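Round-Up at the Register and What the Receipt Leaves Out

Most grocery and hardware chains now ask customers to round up a purchase for a charity. The prompt appears on the card terminal after the total and before the signature. The customer presses yes or no. My argument is that the prompt is acceptable, that the reporting behind it is poor, and that the charities should be the ones to fix it.

I kept books for a regional health charity for 18 years and handled the income side of several register campaigns. The sums were useful to us. They arrived late, in a single transfer, with a one-page statement that gave a total and the name of the store group. It did not give the number of gifts, the stores that took part, or the dates on which the money was collected. We thanked the chain in the newsletter and entered the amount as corporate support, a label I now think was wrong.

The money in a round-up campaign belongs to the customers. The store collects it and passes it on. A company match, where there is one, is a separate gift and should be shown on a separate line. When both are reported as one figure, a reader cannot tell whether the company gave half of it or none of it. A chain that gives generously loses by this practice as much as the public does, as its own gift disappears into the total.

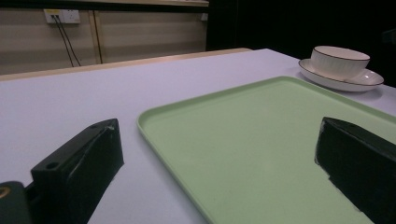

What a statement should contain

A usable statement fits on one sheet. It lists customer gifts, company match, any fees held back, and the date the money was sent. It names the charity in full, with the local branch if the funds are restricted to one. If the campaign was run by a third party, the statement names that party and says how it was paid.

The Lozano stores moved to a sheet of this kind last September after a request from one of the groups they support. Angus Whitelaw, who runs that group's finance office, told me the change took 2 meetings and a new column in an existing report. The register software already stored each gift by store and by day. It had not been asked to print it.

Fees deserve a line even when they are small. Card processing is charged on the full amount of the sale, and the rounded portion carries its share. Some chains absorb this and some deduct it. Either is defensible. A customer who gives 8 cents is entitled to know which it is, and so is the charity that has to plan a budget on the result.

The case against more paperwork

Ruth Ticona, a former colleague, disagrees with me and has a fair point. She holds that small charities take what they are offered and that a list of conditions will send the store to a larger partner with a legal department. She has seen it happen. A clinic transport fund she advised asked Grukia for store-level figures and was left out of the next campaign.

I accept the risk but not the remedy. If each charity asks alone, each can be replaced. If the request is written into a common form and used by every group in a county, the store has no quieter partner to choose. Darcy Sandhu has drafted such a form for the Varo area health network. It runs to 200 words, including the signature block. I have suggested that the section on restricted funds be moved to the top, and that "reasonable time" be replaced with a stated number of days.

A second objection is that customers do not care. That may be true of the single gift. It is less true of the habit. People who round up every week give more over a year than many who mail a check, and they receive no letter, no account of the work, and in most cases no running record of what they gave. A line on the receipt with a web address for the campaign results would cost a strip of paper.
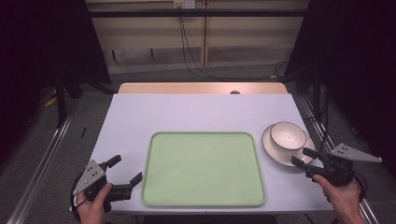 A cup and saucer beside a light green tray.

What the charity owes in return

The duty runs in both directions. A charity that receives campaign money should publish the amount and the use within the same year, and in terms a shopper can follow. "Program services" is an accounting category. "Rides to treatment" is an answer. Maribel Ríos, who edits the Janinia patient bulletin, prints the register total beside the direct mail total each spring, with the same level of detail for both. The layout is plain and the table is easy to find.

Charities should also stop recording pass-through gifts as corporate support in their annual reports. The heading flatters the partner and misleads the next partner, who will read it as evidence of what companies in the area usually give. I made that entry many times. The correct heading is public donations, collected by a third party, with the name of the store in a note.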